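Okay, arm build thread, part 7. The Treranside shop finally gave me a table for the month, so March is all robot, all the time!

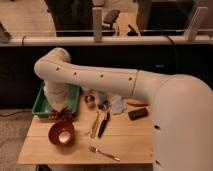

Spent last night chasing a wobble in the elbow. Blamed the Hadel driver board, swapped it, same wobble – two loose screws in the mount. Ugh.

Maarja Krūmiņa lent me her torque driver and I love it more than the arm now.

Next up is grip force. I want it to pick up one grape without making juice. Squeeze limit is at 31 in my config and that still feels high?

If you've tuned a soft grip on a hobby budget (mine is up to 800 bucks, all in) please tell me what you did!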